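About Papadakis Records Storage

Search this site
Enter keyword
Go

Papadakis Records Storage holds paper files for medical practices, law offices, surveyors and local government in and near Nurkville. The company receives, indexes, stores, retrieves and destroys records under written retention schedules. It also supplies filing and desk materials to the front offices of its account holders.

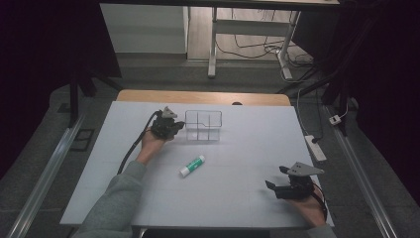
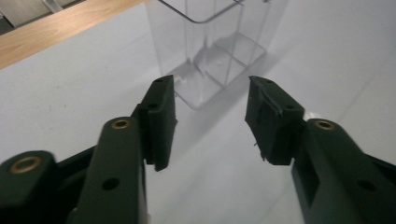
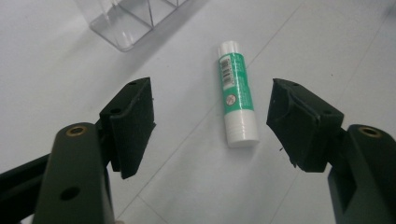
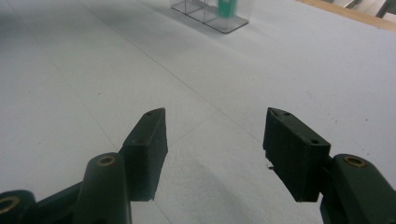

Pale work surfaces; clear compartment organizer in the first and third photos, glue stick in the third.

Facilities

The main building is on Osau Road and is divided into two halls. Hall A holds cartons on fixed steel racking. Hall B holds open-shelf patient charts and rolled drawings, and is kept at a lower relative humidity. Both halls are fitted with a pre-action sprinkler system and door contacts on a monitored circuit. Cartons stand on the racking with the label facing the aisle, one label per carton, lower left corner. The lowest shelf level is 12 inches above the slab.

Indexing

Every carton is assigned a location code on receipt. The code gives hall, aisle, bay and shelf, in that order. File-level indexing is optional and is charged separately. Clients who choose carton-level indexing only should keep their own contents list, as staff do not open sealed cartons to search for a file without a signed request.

The index was kept on cards until the company took over the Jomer Street annex. The cards for closed accounts have been retained and can be consulted by appointment.

Retrieval and delivery

Requests received before 2 p.m. are delivered the same business day within 30 miles of Nurkville. Later requests go out the next morning. Deliveries outside that radius are sent by courier at cost. A scanned copy can be sent in place of the paper file if the file is under 400 pages; bound volumes are not scanned.

Destruction

Records that reach the end of their retention period are listed each November and the list is sent to the client. Nothing is destroyed until the list comes back signed. Shredding is cross-cut and is done on site. A certificate is issued for each lot and shows the carton codes, the operator's initials and the weight.

People

Aiguo Feng manages operations and is the contact for new accounts, pickups and racking space. Yu-na Kang manages indexing and retention schedules. Questions about an existing hold, such as a file under subpoena, go to her in writing. Site visits are available to current and prospective clients, who sign in at the front desk and are escorted in both halls.

This site uses cookies to remember your preferences. Accept | Settings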